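About Primmont

Primmont is an architecture and building services practice working on libraries, theaters, museums and other public buildings. The firm was founded by Ladi Fashola and Ebuka Tijani, who had worked together on the repair of a small concert hall and wished to continue taking on buildings of that kind. Both remain directors and both still run projects.

The practice is organized as two studios. The design studio, led by Ladi Fashola, is responsible for planning, drawings, permits and interiors. The project studio, led by Ebuka Tijani, handles cost control, scheduling, contractor selection and inspection on site. A client may appoint either studio alone, although most of our larger commissions involve both. Each project is assigned a lead at the first meeting, and that person stays with the work until the final account is settled.

Our Work

The greater part of our work concerns existing buildings. Many were built for one purpose and have since been asked to serve another, often with additions that were never properly recorded. We begin with a full measured survey and a review of whatever drawings the owner holds. Only then do we discuss what might be added, moved or taken away.

The Gelar Library is the commission for which the practice is best known. The original reading room had been divided into offices and its roof lights covered over. Our scheme removed the partitions, opened the roof lights and placed a new children's wing of 2,380 square feet on the north side, joined to the old building by a low glazed passage. The library remained open during construction - a condition of our appointment - and the work was carried out in four stages so that the lending desk never had to close.

At the Baran Theater we were asked to improve access without reducing the number of seats. The auditorium now holds 700, with level entry from the street and wheelchair places on both floors. The backstage areas were replanned at the same time, and a new scene dock allows trucks to unload away from the public entrance.

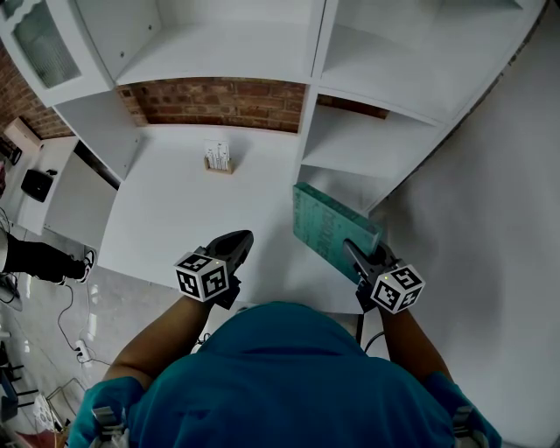
Smaller commissions are given the same attention. In recent years the practice has completed a rowing club, two parish halls and a ticket office, together with a long program of window repairs for a former grain exchange. We also prepare feasibility studies for organizations that have not yet secured funding. These studies are priced separately and carry no obligation to appoint the firm for later stages.

Our People

Primmont employs 40 people, including architects, cost managers, building surveyors and technical and office staff. Staff members are encouraged to complete their professional licensing while employed here, and the practice pays examination fees and allows paid study leave. Graduates spend time in both studios during their first two years.

Each July the practice offers summer placements to students of architecture, surveying and construction management. Placements last six weeks and are paid. Applications should include a short letter and no more than ten pages of work.

How We Work With Clients

Fees are agreed in writing before any work begins. Clients receive a monthly report setting out progress, expenditure to date and any decisions needed in the coming weeks. Where a project is paid for from public or charitable funds, we can prepare the supporting papers required by the funding body.

We hold a public meeting at an early stage of every project that affects a shared building, and another before the design is submitted for approval. Comments are recorded and answered in writing. At Gelar, these meetings led to the relocation of the main stair and to the retention of the original oak desks, which had been listed for disposal.

The Drawing Archive

The practice maintains an archive of 904 drawings, most of them relating to public buildings in the region. Many were passed to us by firms that had closed. The archive may be consulted by owners, researchers and students by appointment, between 10 a.m. and 4 p.m. Copies can be supplied for a small charge.

Contact

Inquiries about new projects should be addressed to Ebuka Tijani at the Primmont office. Questions about placements and the drawing archive should be sent to the office manager.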